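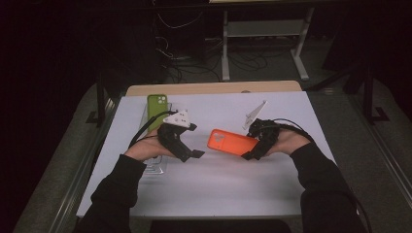 I've spent 18 evenings on the Skosine build at our shared workshop in Tellthorpe, and I'm still not sold. The pitch is that you wear the grippers, do a small job over and over, and a machine picks it up from you. We chose phone cases, as they're cheap and easy to grip. My log stands at 1033 tries. I could have learnt the banjo.

Honeylyn Cabanatuan, who printed most of the parts, thinks home builders will have useful arms within two years. I think we'll have very tidy phone cases. A plain one is simple enough, but will anything we teach it carry over to a mug, or even to a case with a clown on the back?

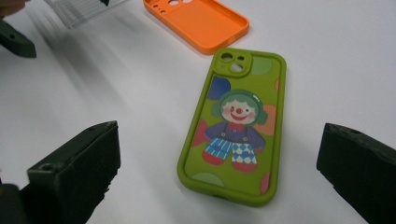

Tellthorpe Shared Workshop – Robotics Group

Parts have cost us almost £61 a head so far, and I don't grudge that. I do grudge the talk – every forum post promises a helper in the kitchen by September. Show me one that copes with my kitchen drawer and I'll pay for the next lot of screws.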